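Visit report: Cavby sample rooms, June

Cavby keeps its play-food and toy kitchen samples on the upper floor of the Swanepoel building. Gert Hendricks met us at 9:30 and took us straight to the sorting area. The archive holds 573 pieces, of which 16 were being checked for the Plitby reissue.

Samples are reviewed in small groups on a table covered in black cloth. Cookware goes on a raised board with a light trim, food pieces go on or beside a placemat laid over the cloth. Nobuhle Nel, who runs the reviews, prefers matte gray for the pots and saucepans – a gloss finish shows fingerprints under the shop lighting.

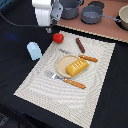
Proportion took up most of the discussion. Deltano, the previous supplier, scaled food and cookware separately, and the older sets do not match. Under the current rule every food piece must fit inside the smallest pan of its set. Kazue Morikawa asked whether rounded edges on block shapes affect stacking. Hendricks said they do, slightly, and that the stacking test was dropped two years ago.

Cartons are handled on a second table with a white ribbed surface. Print proofs are approved in runs of 1,000. Small lettering remains the weak point, and the minimum type size is under review. 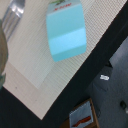

Light blue carton on the ribbed white table.

The visit closed with the storage shelves, numbered to 788 with gaps. Labels face outward and carry the set name only. A revised index is due from Sipho Mkhize before the next visit.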